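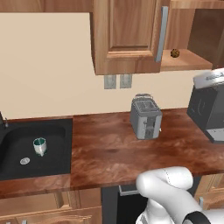
How often should I oil a wooden worktop?

Twice a year is plenty for most kitchens once the wood has had a good start in life, with an extra coat wherever water tends to sit. A brand new top is thirstier and will want several thin coats in its first few weeks.

I do mine in May, when the windows can stay open all day and the smell doesn't hang about (my neighbour Hema Gowda does hers in the autumn and her kitchen looks lovely too, so please don't fret over the month).

What you need: a tin of worktop oil, a few lint-free cloths, fine sandpaper and a free afternoon.

Clear everything off and wash the top with a drop of washing-up liquid in warm water. Dry it well, then leave it overnight if you possibly can.

Next, sand lightly along the grain. You're only taking off the roughness, so go gently, and give any dark rings a little longer. Wipe up every bit of dust with a barely damp cloth and let that dry too.

Now pour a small puddle of oil and spread it thinly, working with the grain. Leave it for 10 minutes, then buff off whatever hasn't soaked in. I was far too generous my first time and had a sticky kitchen for a week!

Wait until it feels dry, usually overnight, and put on coat number two in just the same way.

Lay used cloths flat outdoors to dry before binning them, as oily rags scrunched up in a heap can catch fire on their own.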